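3.2 Corpus and coding procedure

The corpus consists of 104 feature films in the horror and supernatural thriller categories, each of which is a remake, a reboot or a late sequel to a film released at least a decade earlier. Titles were drawn from the Thevar catalogue, which records production relationships between films at the level of the screenplay credit. Films linked to an earlier work only by title, or only by a shared literary source, were left out. Two animated features met the criteria and were kept.

For each film we collected published reviews from newspapers, magazines and online outlets with a named editor. Capsule reviews of fewer than 150 words were set aside, as they seldom contain enough argument to code. The final set holds 785 reviews. Coverage is uneven: the best-documented film in the corpus has 11 reviews and several have only two. We did not weight by outlet. An earlier attempt to do so, using circulation figures, gave too much influence to a small group of metropolitan critics whose reviews were also syndicated under other mastheads.

Syndicated copies were treated as a single review. Where a syndicated version had been cut, we used the longest text available.
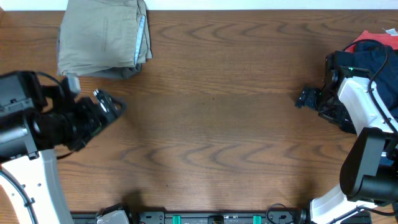 Each review was divided into evaluative units, defined as the shortest stretch of text containing both an object of judgement and a judgement upon it. A sentence such as "the fog is handsome but the lead is asleep" yields two units. Plot summary was not coded unless it carried an evaluative adverb or adjective that could not be removed without changing the critic's position. Irony was coded for its intended sense. This was the most frequent cause of disagreement between coders and is taken up again in section 3.4.

The units were assigned to one of six object categories: performance, script, direction, atmosphere, effects and fidelity to the earlier film. Atmosphere was defined broadly to include lighting, set design, costume, colour and sound where these were discussed for their cumulative effect. Where a critic named one of these elements as a piece of craft and said nothing of mood, the unit was still assigned to atmosphere but given a secondary craft flag. We considered a separate category for costume and abandoned it after the pilot, as critics in this genre rarely judge clothing at any length. When they do, the comment tends to concern period accuracy or the wear on a garment – whether a traveller's coat looks slept in, for instance, or whether a village crowd has been dressed from one rack.
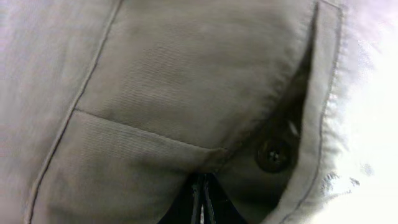 Figure 3. Close view of beige woven fabric with a stitched seam.

Coding was carried out in Postis, which stores the source text and the annotation layer separately and allows a unit to carry more than one flag. Two coders worked independently on the full set. Neither had access to the star rating or numerical score attached to a review, where one existed, until coding was complete. The scores were then imported as a separate field and used only in the comparison reported in section 4.3.

3.3 Measures

Polarity was recorded on a five-point scale from strongly negative to strongly positive. A neutral midpoint was available but coders were instructed to use it only for judgements that were explicitly balanced. Phrases expressing simple uncertainty on the critic's part were excluded.

From the unit-level codes we derived two measures for each review. The first, atmospheric surplus, is the mean polarity of atmosphere units minus the mean polarity of performance and script units combined. A positive value means that the critic preferred the look and sound of the film to its characters and story. The second, comparative load, is the share of all units in which the earlier film is named or plainly implied. A review with no reference to an earlier version has a comparative load of zero, although this was uncommon.

Atmospheric surplus cannot be calculated for a review with no atmosphere units. There were 55 such reviews. They are retained for analyses of comparative load and dropped elsewhere. On inspection, most were short and were written for television or trade outlets, where discussion of commercial prospects takes up space that other critics give to description.

Release pattern was taken from the Hindo listings, which distinguish wide, limited and festival-only release. We had intended to include budget as a control. Reported budgets for genre films proved too inconsistent between sources, particularly for co-productions, and the variable was dropped before any models were fitted.
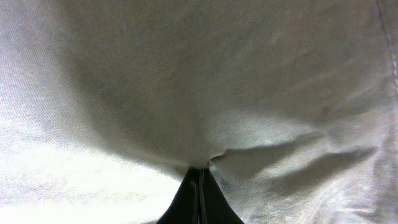 3.4 Reliability

Agreement on unit boundaries was high from the first round. Agreement on object category was acceptable overall but weaker for direction, which the coders confused with both atmosphere and script. A typical problem case is the remark that a film "never finds its pace". One coder read this as a judgement on the director and the other as a judgement on the screenplay. After discussion, remarks on pace were assigned to direction unless the critic named the script or a writer, and the affected reviews were recoded in full.

Agreement on polarity was lowest for reviews written in a comic register. Critics of horror remakes often adopt a tone of mock disappointment in which nominal praise is meant as censure, and the reverse also occurs: affectionate reviewers may list a monster's shabby teeth as one of the pleasures of the film. Units on which the coders remained two or more points apart after discussion were passed to a third reader, whose decision was final. The third reader worked from the complete review and was not shown the earlier codes.

A further check was made against the Otosside sample, a smaller set of reviews of non-horror remakes coded under a similar scheme. The category definitions do not match exactly, as Otosside separates music from other elements of mood. Once its music and design categories were merged, the two schemes ordered a shared subset of reviews in much the same way on atmospheric surplus. We take this as modest support for the measure and do not use the Otosside material in the analysis that follows.

One limitation should be noted before the results. The corpus contains only reviews in English, and films first released in other languages are therefore seen largely through critics who met both versions at a distance – in some cases the remake before the original. Comparative load may be understated for these films.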